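Verena Ammann keeps cups. Plastic ones mostly, the printed kind you get with a drink and throw out by the time you're home. She doesn't throw them out. 158 so far, on shelves in the back bedroom, and more in boxes she hasn't got to.

"I started in 2000," she says. "One cup. Then my sister brought me two, and that was me done for."

Kettle on, tea in normal mugs. The good ones don't get used – "never, not even for water."

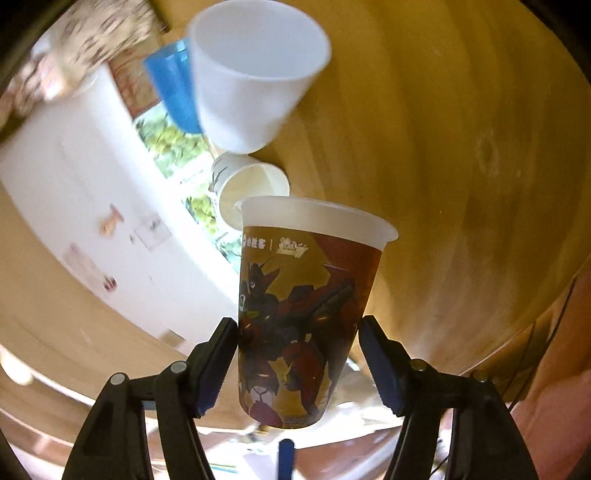
*2 min read*

The robot cup is a favorite. Mustard gold, big horned figure in black and dark red, Chinese lettering up by the rim. She can't read it. Doesn't mind.

"I like that he fills the whole thing. Somebody sat and drew all that armor for a cup!"

How does she clean them? Cool water, a soft cloth, no dishwasher. "I lost a lovely one that way. Print came off in flakes." Sun is bad too, so the blind stays down untill evening.

Any she'd sell? Long pause. Gertraud Plattner, a freind from the swap meets, has been asking after one for years.

"She can keep asking." More tea. She wants the boxes sorted by September – then new shelves, if the wall will take them.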